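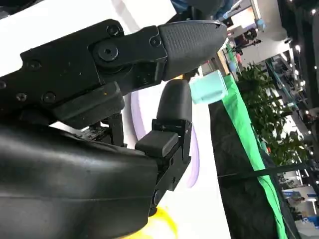
2026-07-09

Grad app stuff, writing it down before I forget, plus Bláthnaid asked for a copy for the group notebook.

Shortlist is 7 programs. Too many. Fees plus score reports come to 1,052 so far and that's before transcripts. Want to drop at least two by August. Dratinthorpe stays, good funding, two people there I would work for. Falemano probably out — nice campus, but the one prof I liked isn't taking students this cycle. Check the dept page again anyway.

Statement of purpose: draft 3 is still all childhood. Cut first paragraph completely. Start with the Vamum project and the reactor fouling data, say what I did and what went wrong with it. Dratinthorpe limit is 2,000 words, others shorter, so write the long one first and trim. Do not paste wrong school name again!!
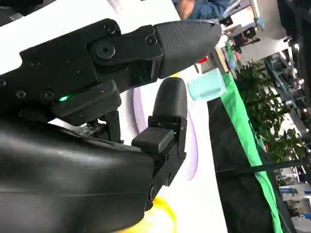
Letters. Bláthnaid Dolan said yes, wants my CV and a half page on what I'd like her to mention. Després said yes in the hallway, need it in writing. Third one still open, maybe my old internship supervisor? Two academic plus one industry is ok for most of them, not sure about Falemano.

GRE — optional at most places, skip unless a fellowship wants it. Ask the grad office, they never answered my first emial.

Bláthnaid's notes from our talk:
- email profs before applying, short, one question, mention one paper I have really read
- stipend vs rent, look up both
- talk to current students with no faculty in the room

To do: CV to BD, transcript request, spreadsheet of deadlines (half of them are in different time zones, ugh), reread draft tomorow with coffee.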